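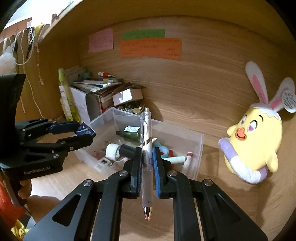 Arnent desk set: data card

Status: in use, version 2. Maintained by Nyokabi Mwaipopo and Kibet Were from the shared workshop at Masanja.

Summary

Arnent is a small set of two-handed manipulation recordings made with hand-held parallel grippers. An operator holds one gripper in each hand and works on ordinary stationery and household items inside a wooden cabinet. We use the set to train a tabletop arm that is being built on the next bench.

Contents

Around 1,000 episodes. Each episode covers one task, from first contact to release. Tasks include picking up a pen and holding it upright with the tip down, moving items in and out of a clear plastic bin, and passing a small object between grippers.

Objects

Pens, tape, tubes, bottles, small figures and soft toys. The background is left cluttered on purpose. Sticky notes on the back wall may move between sessions and should not be used as position markers.

Hardware

Two grippers, black, with blue textured finger pads. Pads are replaced when the texture wears smooth. Jaw width is logged with the video; zero it with the fingers fully closed before each session.

Folder layout

raw/ unedited video and jaw logs
clips/ trimmed episodes
labels/ task name, operator, outcome
tools/ trimming and sync scripts

Known problems

Jaw logs in session 9 drift against the video. Run tools/resync before training on it.
Clear plastic gives poor depth estimates.
Labels by Subira Temba and Tatu Khaemba differ on when a release begins. Not yet merged.

Contact

Open an issue, or come by the workshop on Wednesday.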